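Gift for a husband who loves a TV series, but hates "fan stuff"?

Gertraud Gasser
My husband has watched Zetville from start to end three times. His birthday is in November and I can spend 70 dollars. He does not like mugs or figures. What colour of clothes is safe, and which size?
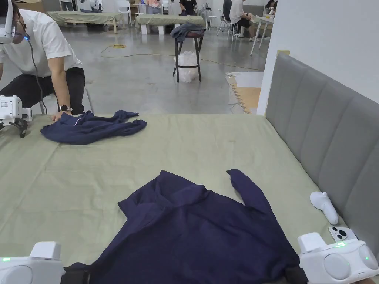
2 replies

Zulema Aravena
I gave my brother the Zetville map puzzle from Zotari, 700 pieces. He finished it in 16 evenings and was very happy. For clothes, I would take navy or grey, one size bigger than his usual.

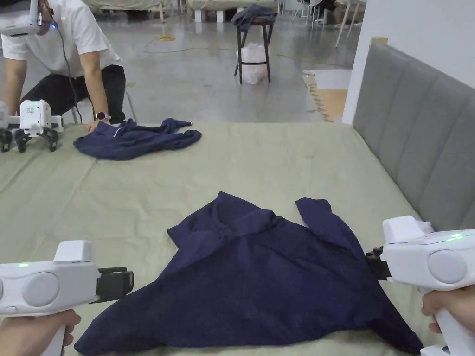 Also please ask for a gift receipt — my shop did not put one in the parcel.

Farías
Buy the soundtrack on vinyl. Or something with no connection to the series, my wife does this and I never complain.

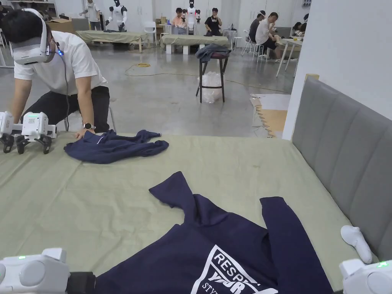 Navy hooded sweatshirt with white print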